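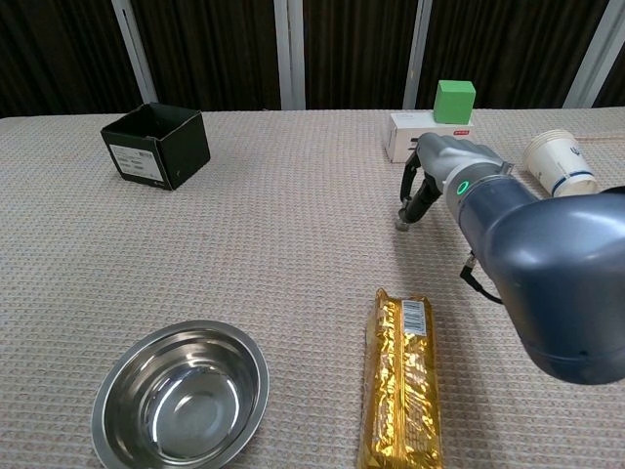
图3 桌面整理任务的一个初始布局，胸前相机视角。桌上有敞口黑色纸盒、不锈钢碗、金色箔纸包装的物品、白色盒子及其上的绿色方块，以及一只侧倒的纸杯；右侧为机械臂和两指夹爪。

4.2 遮挡条件下的抓取顺序规划

本节考察机械臂自身遮挡对抓取顺序的影响。前一节的实验使用固定在桌面上方的相机，物体之间的遮挡较少，策略只需处理物体的位置和朝向。本节改用佩戴在操作者胸前高度的相机采集图像，视角较低，机械臂从画面一侧伸入，常常挡住桌面后方的物体。图3中纸杯的一部分就在机械臂后面，杯口朝右，杯身的完整轮廓无法从这一视角直接得到。

实验布局

我们沿用Suvstead物体集，并按照Pisharody提出的分层方式布置桌面。桌面铺米色织纹桌布，背景为深棕色帘子。各布局在物体种类、朝向和堆叠关系上有所变化。堆叠关系只考虑两层，即一个物体放在另一个物体上面，如图3中绿色方块置于白色盒子之上。规划器必须先移走上层物体，才能对下层物体生成抓取动作。

全部数据共1,117段操作记录，来自12种初始布局。每段记录从夹爪位于桌面上方开始，到任务完成或超时结束。其中4种布局只用于测试，训练阶段不出现。测试布局中均至少有一个物体被机械臂部分遮挡。

任务要求把可移动的小件物体放入指定容器。容器可以是纸盒，也可以是金属碗，由任务指令给出。我们没有为容器单独训练检测器，容器和待抓取物体共用同一套分割结果，只在规划阶段按指令区分角色。

方法

规划器Tremercombe的输入为当前图像、关节角和任务指令，输出为下一个待抓取物体及其抓取位姿。与Saltmont基线相比，主要改动有两处。

第一，在分割之后加入臂体掩膜。掩膜由关节角和机械臂几何模型投影得到，不依赖图像内容。凡是与掩膜边界相接的物体区域，都标记为“可能不完整”。对这类物体，规划器不直接使用可见区域的中心作为抓取点，而是先估计被遮挡部分的范围，再在估计结果上采样。

第二，把移开机械臂作为一个可选动作。若候选物体的可见区域不足以支持稳定的位姿估计，规划器可以让机械臂退到预设位置，重新取图后再决定。退让动作会增加执行时间，因此每段任务最多允许7次。超过上限后，规划器只能在现有观测下选择。

抓取顺序由代价函数决定，包括三项：遮挡程度、堆叠约束和移动距离。堆叠约束为硬约束，其余两项加权求和。权重在训练布局上搜索确定，测试时不再调整。

反光表面的处理

金属碗和箔纸包装在实验中带来了额外困难。碗内壁的弧形高光容易被分割网络当作独立的小物体，箔纸的褶皱也会把同一件包装切成几块。Cullinane在早期实验中采用偏振片抑制高光，但偏振片会降低整体亮度，在帘子这类深色背景前，黑色夹爪的边缘变得难以辨认。我们最终没有使用偏振片，改在训练时对高光区域做随机扰动，并把相邻且颜色分布一致的碎块合并。

合并规则对箔纸包装较为有效，对金属碗的效果取决于碗的位置。碗靠近画面下缘时，轮廓不闭合，合并后的区域偶尔会把旁边的包装一并包含进去。我们为此加入了一个限制：两个区域若分属不同的高度层，则不予合并。高度由深度图给出。碗沿处的深度值噪声较大，取中值后再比较。

结果与分析

在测试布局上，Tremercombe的任务完成情况优于Saltmont基线，差距主要出现在含堆叠物体的布局中。基线常在机械臂遮住上层物体时误判堆叠关系，直接去抓下层的盒子，夹爪随后与上层物体相碰。加入臂体掩膜后，这类错误明显减少。

去掉退让动作、只保留臂体掩膜时，对轻微遮挡的物体影响不大，对侧倒的纸杯影响较大。纸杯近似锥形，可见部分相同的情况下，杯口朝向可以有多种解释，仅靠范围估计难以区分。允许退让后，规划器多数情况下只需重新取图一次就能确定朝向。

我们还比较了两种容器。以纸盒为容器时，失败多发生在放置阶段，原因是盒口较高，夹爪下降时碰到盒沿。以金属碗为容器时，放置较少出错，但规划器有时会把碗内的高光判断为已放入的物体，从而提前结束任务。该问题在Abdelaziz协议的评分方式下会计为成功，我们改用人工复核的最终状态计分，并据此重新计算了基线的结果。

局限

臂体掩膜依赖准确的相机外参。胸前相机会随佩戴者的身体移动，外参需要逐帧估计，估计偏差会使掩膜与实际臂体错开。偏差较小时，受影响的主要是腕部外侧的线缆，几何模型中没有包含这部分。当线缆恰好位于物体前方时，物体不会被标记为不完整，抓取点可能落在错误的位置。目前的做法是把掩膜向外扩张固定的宽度，代价是部分未被遮挡的物体也会进入估计流程，规划时间随之增加。

此外，所有布局都在同一张桌布上采集。织纹较细，对分割影响很小；换成大块图案的桌面后结果如何，本文没有测试。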